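Print this page | E-mail this page

Household Chores Pilot: Progress Report to Skomix
April 10, 2021
By Ourania Tsakiris

The tidying task is the main work this period. Two arms sort small toy blocks by color into open containers on a cloth-covered table.

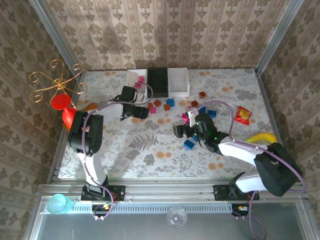 We have logged 306 attempts since January. Speed is still well short of a person's, and blocks lying close together cause most of the missed grasps.

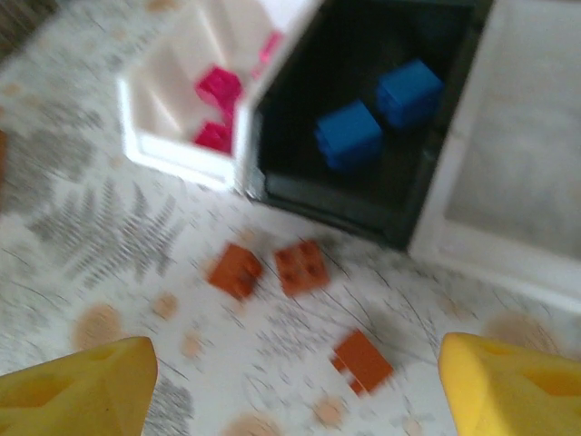

Matvii Ivanyshyn will rerun the grasp tests with 40 new layouts. We do not recommend a home trial yet.

Contact Vakbridge | © 2021 Vakbridge | Back to top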